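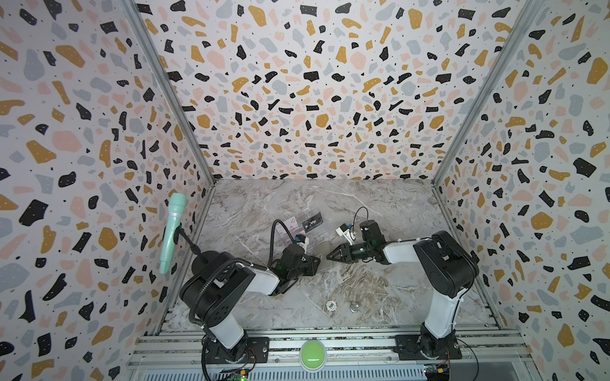
The bathroom floor in the Utdale house is finished apart from grout, so I am writing down the surface prep while I still have the numbers.

The old slab was out of level by more than the tile adhesive could absorb. I ground the high side first, starting at the door, then filled the low side with a self-leveling compound. Mixing it by hand does not work. A paddle on a slow drill gives a smooth batch in a few minutes, and the bag I used wanted a rest before the second stir.

Primer matters more than the compound. I put down two coats, the second at right angles to the first, and left it until Thursday. My first test patch, on bare concrete, had pinholes all over it and came up with a scraper.

For checking flatness I used a 1000 mm straightedge and feeler gauges. Mizanur Sultana lent me a longer one, but it would not turn between the tub and the wall – a short edge moved in overlapping steps gave the same readings anyway. I marked the gaps on the floor in pencil and sanded the ridges with 78 passes of a block, mostly near the drain.

Layout was done dry. I snapped a centerline, set the full tiles from the middle out, and shifted everything 200 mm toward the window to avoid a sliver at the threshold. The cuts now land behind the toilet.

Grout is still undecided. The gray sample from Estlow dried much lighter than the card, and I have a second one curing on an offcut in the garage.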